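The 94 percent that wasn't

Nov 30, 2018

I have been putting off writing this up for three weeks, mostly so that I could do it without swearing.

Some background for people who don't follow my complaining elsewhere. Our little group at Felusholm has been trying to get a multi-fingered hand to pick up cutlery. Forks, mainly. We train in a simulated kitchen called Flita and then, if the numbers look good, we move to the real hand on the bench. The numbers looked very good. The policy ran 700 simulated trials and failed four of them, and there was talk of cake.

I don't trust a fork result that good. A fork is thin, it is mostly edge, and the tines do odd things to contact. So I asked for the raw logs, and was told, politely, that I was being difficult. Fine. Mei Schumacher gave me the logs anyway.

On the bench, with a plastic fork, the hand dropped it over and over. Worse, when it did drop it, it went on closing. On one run the thumb drove itself into the next finger and stayed there pushing until the motor driver got hot enough to shut itself down. The software stop had been sent well before that. The driver never acted on it. Magdalini Koutsoukos pulled the power plug, and she was standing a good deal nearer than I would have liked.

So there were two faults, and I want to keep them apart, as the first report rolled them into one and called it "sim-to-real gap." I have come to hate that phrase. It gets used the way garages use "wear and tear."

The first fault was the success check. In Flita a grasp was scored as good if the fork was above a set height and within a small distance of two fingertips. Nothing in there asked about force. Nothing asked if the fingers were touching the thing at all. I went back through the successful trials and 238 of them had no contact recorded on one of the two fingertips at the moment they were scored. The fork was just near the fingers and high enough up.
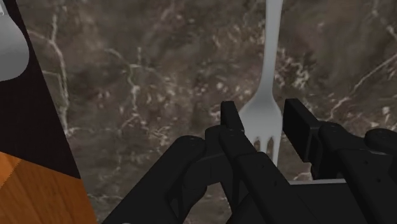

If you only look at stills you will be fooled, and I was, for most of an afternoon. Everything lines up and your brain fills in the grip. You have to plot the contact forces next to the video, and then you see the flat line.

The second fault was the stop. We use a Sowah driver board, and somebody back in April had set the command timeout to 430 milliseconds and put stop messages in the same queue as everything else. When the hand got busy, the stop waited its turn. I will say that again — the stop waited its turn. It had passed every test we gave it, and every test we gave it was done with the hand sitting idle.

What we have changed so far: a physical cutoff within reach of whoever is at the bench, wired to the power and not to anyone's code. A current limit on each finger. The success check now needs force on both sides of the fork, held for a full second. The score has dropped to something I would be embarrassed to print, and I believe it a lot more than the old one.

Someone at Feneo has offered us their grasp scoring tool, which they say solves all this. Maybe it does. I have asked them what it reports when one finger isn't touching anything, and I'm still waiting to hear back.

The title, by the way, is from the first slide deck. I still can't work out where the 94 came from, as it doesn't match the logs either.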